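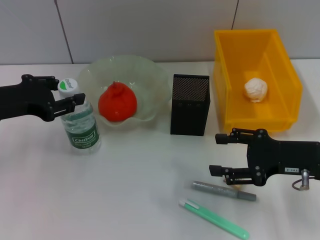 A Place for Small Things: Notes for My Friday Talk

Reading time: 3 min

Good afternoon, and thank you for coming after lunch, which is the hardest hour for any speaker. I have 25 minutes. I will try to use less, so that we can talk.

(Wait for people to sit. Ask who has a table at home that is never clear. Do not wait too long for hands.)

My subject is the shared table. I mean the one in the office or the studio where everybody puts a thing down "for a moment". A bottle of water, a pen, a paper that somebody will surely need again. In our office at Zenalska we had such a table, and I was the worst person with it. I tell you this so that you don't think I am a tidy man from birth.

First point: keep the containers few and make them different. A wide glass bowl says "fruit" without a label. A tall black mesh box, the kind for pens, says "long and thin things". A yellow plastic bin takes what is left. When the three shapes are so far from each other, a tired person at six in the evening still chooses correctly. When I used four gray boxes of the same size, people opened all four, and then put the thing on the table again.

(Slow down here. Last time I went too fast and lost the back row.)

Second point: the bowl. Please be strict with the bowl. It is the nicest object on the table, with the wavy rim and the pale green glass, and for this reason everything wants to live in it – keys, coins, batteries. One red fruit looks good in it. One red fruit and 10 paper clips looks like a drawer. In our office the rule was written on a small card for the first month. After that I removed the card and the rule stayed.

Third point: the bottle. A drink in use is allowed to stand on the table. I know some people who teach that nothing may stand there, and I don't agree with them. We drink, so there are bottles. What I ask is only that the bottle has a usual side, away from papers. When it is empty, it goes, and the cap goes with it.

(Here tell the Jolen story, but the short one. The tea on the contract. Don't name the client.)

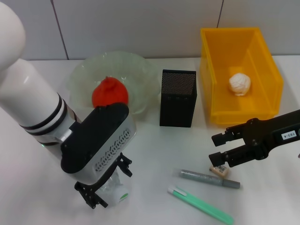
After the rehearsal Essam Shawky told me that the open bin is the weak part of my whole idea, and that in his team a bin without a lid is full by the middle of the week and then everyone stops seeing it. He would take it away completely and leave only the bowl and the pen box.

I thought about this for 2 days. I still keep the bin, but he is right that it needs a time. So my answer is: empty it at the end of each day, down to the floor, also when there is only one small thing in it. It takes less than a minute. If you skip it on Monday, you will skip it on Tuesday also.

(If somebody asks about size: smaller than they think. If somebody asks where to buy: I don't sell bins.)

Exercise, if there is time. Everybody draws their own table on the back of the handout, with only the containers, no loose things. Then give the paper to the neighbor and the neighbor says where the scissors go. If the neighbor can't say, the drawing needs a change.

Thank Said El Khatib for the room. Ask them to put the chairs back.

14 comments · 200 shares

Related
Cables: One Hook Is Enough
What We Learned From Moving the Pillay Studio
Talk Notes: The Kitchen Shelf at Jullero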